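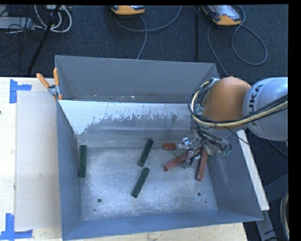
A grey sheet-metal bin on a wooden tabletop, with green and red blocks in it.

Sheet-metal bin

A sheet-metal bin is an open container made by folding flat metal into a tray or box, and I've been fond of them ever since I bought my first one at the Dulamham market (it was full of door hinges, which I still haven't used). You'll find them in workshops, classrooms and sheds, holding whatever needs to stay in one spot — blocks, bolts, pegs, offcuts.

Shape

Plenty of bins are just a box, but my favourites have a sloping panel inside. The grey one at the top of this page has a slope running down from near its tall rear wall to the floor, and a low near wall, so you can see straight in. On my own Herrero tray the slope means small bits slide back down to where I can reach them, and I wouldn't go back to square corners!

Holes in the floor are common too. Mine take screws, though a neighbour reckons hers are for letting the grit out, and we've never settled it.

Wear

Metal bins show their age early. Scratches, scuffs and cloudy patches on the floor are normal, and a pale coating can end up with a ragged edge, as on the sloped panel of the one shown. I quite like the look. Stuvau sold a painted range from 2000, and every one I've met has lost some colour where things get dropped.

Care

Wipe it with a dry cloth and run a file along any burrs. The Puvanon pattern, 200 millimetres deep, is a pain to get into at the back, so I tip mine over and give it 3 good thumps.

See also: Parts tray; Toy block; Workbench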